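September 20, 2025

Open day at Bekell, with Godelieve. Drove out to Drinholm for it, 11 miles of roadwork, and paid 7 dollars to park.
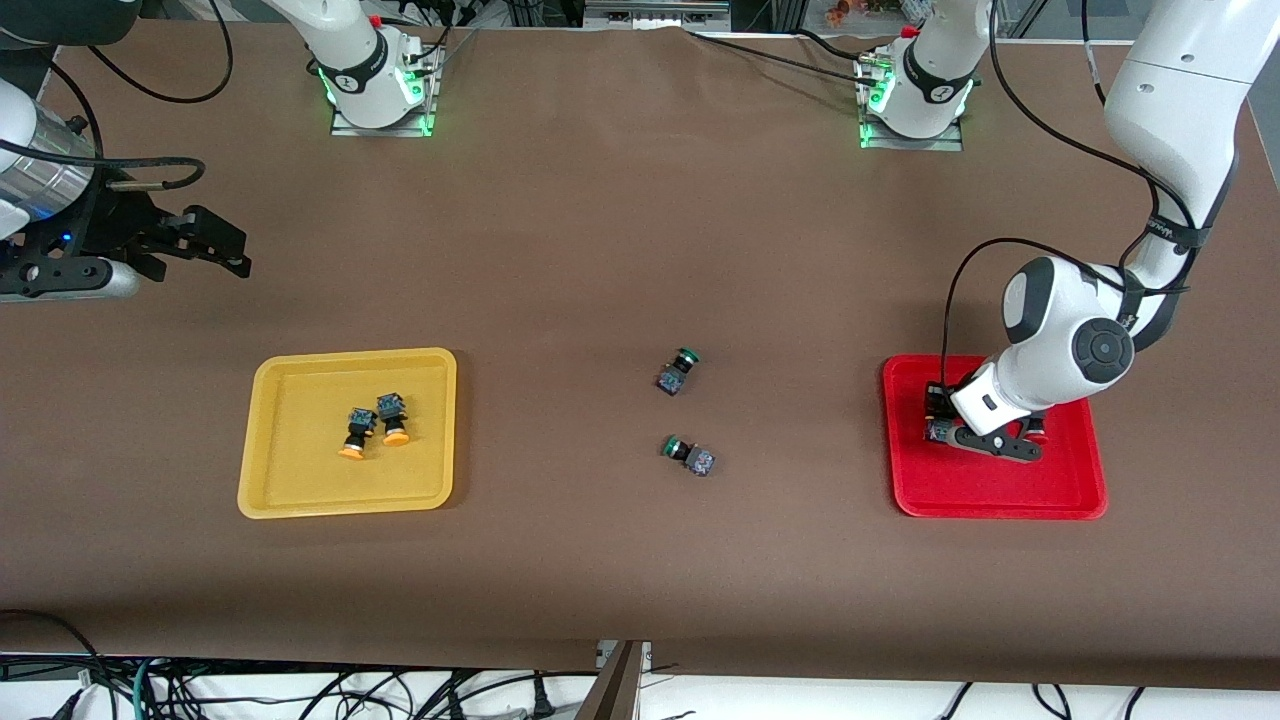
I went because of the letter in July, the one that promised we would see "the end of tedious work." I have done tedious work for most of my life and wanted to watch it end. What I saw was two arms and some push-button switches, sorted into trays by cap color. Orange goes in the yellow tray. I asked why orange in yellow and got a smile.

Florêncio Vilela gave the talk. Nice man, good shoes. He said the Skavton setup can manage 300 switches an hour once it's "mature." I asked what it manages now and he said that depends. On what? On the lighting, partly. My old bench at Mota had one bulb and I never heard a switch complain.

To be fair to it, the grippers are gentler than I expected, and I liked watching one come down slowly over a part. Godelieve was quite taken. She says I was the same about the dishwasher. I still rinse first.

What bothers me is the mess of cable under the table. Somebody has to keep all that plugged in, and I'd guess that person is paid more than I was. Nothing about him in the brochure.

382 visitors by lunch, according to the girl at the door. Coffee was weak. Took two of the free pens, and one has already quit. Must call about the gutter tomorrow.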